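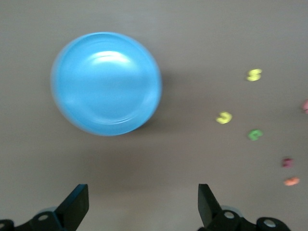
1. Summary of the Fault

Project Gindine is a two-semester undergraduate project carried out in the Dretska Teaching Laboratory. Its goal is a two-arm tabletop cell that picks up small foam letters and places them in shallow dishes. This report covers one fault, in which an arm kept moving after the operator had pressed the software pause. No person was hurt. One dish was pushed off the table and the pads of one gripper had to be replaced.

2. Setup

The cell has two arms that share a single brown work surface. Each arm carries a two-finger gripper and a small camera close to the fingers, and a fixed camera covers the table. Letters are spread loosely by hand before a run, and the dishes are placed within reach of both arms. Motion commands pass through Predis, the scheduling program written by last year's project group. The operator has two ways to stop the cell: the pause key in Predis and the hardwired stop button, which removes motor power.

3. What Happened

The fault appeared in January during a long placement test. The operator saw the right gripper coming down too close to the rim of a dish and pressed the pause key. The left arm held its position at once. The right arm went on for 617 milliseconds, caught the rim and carried the dish toward the edge of the table. The operator then used the hardwired stop, and both arms lost power as designed.

The log showed that Predis had accepted the pause on time. The delay came from the command queue. Each arm has its own queue, and the pause was added to the end of it instead of clearing it. The left queue happened to be empty. The right queue held 40 short moves, all of which were sent to the arm before the pause was read.

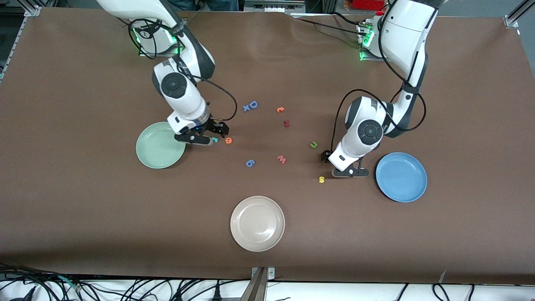

The group had tested the pause key many times before the fault, but always with one arm and a short queue. Under those conditions the delay is too small to notice. The written test plan did not call for a pause with both arms in motion near a dish, and the plan was approved in that form. The group accepts that this was a gap in its own work.

4. Changes Made

The pause command now clears both queues before it is passed on. Queue length is limited, and approach speed near a rim has been lowered by 30 percent. Operators are told to treat the hardwired stop as the first choice whenever contact is likely -- the pause key is for routine breaks only.

After these changes the group ran 480 pause trials with both arms moving. The longest delay fell within the limit set in the Hamdan Hall safety rules. A slower approach has made each run longer, and the group has not yet found a good way to recover that time.

5. Open Items

The queue limit is still set by hand in a text file. The fixed camera plays no part in stopping the arms. Both points have been passed to next year's group.

Report accepted 26 June 2020

Comments (3)

Did the second arm's log use the same clock? We had a similar delay and half of it was clock drift.

Reply from the project group: Yes, both logs are written by one machine.

Please post the revised test plan as well. The link on the course page is dead.

Search this site Enter keywords Go

Contact the Dretska Teaching Laboratory, Hamdan Hall | Copyright 2020 Project Gindine | Back to top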